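How to Fold Laundry Without Buying a Folding Board

I tried the Kerus board for a month. It's a flat piece of plastic and I don't see what it does that a bed can't.

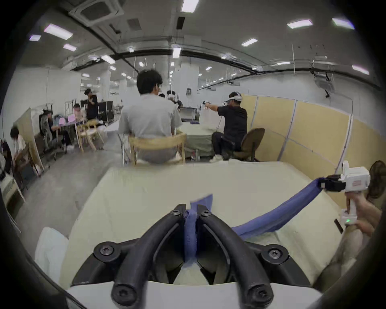
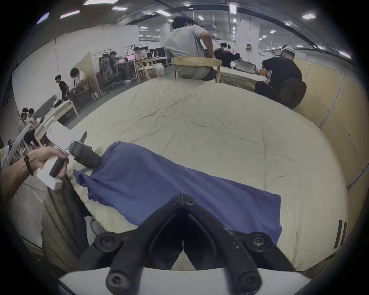
Shake each piece out, then fold it in half lengthwise. People swear by snapping it 4 times; I doubt it. Blue cloth left as crumpled as that on the bed needs its corners pulled flat first. Fold in thirds, stack, put away within 60 minutes if you believe the label. I don't.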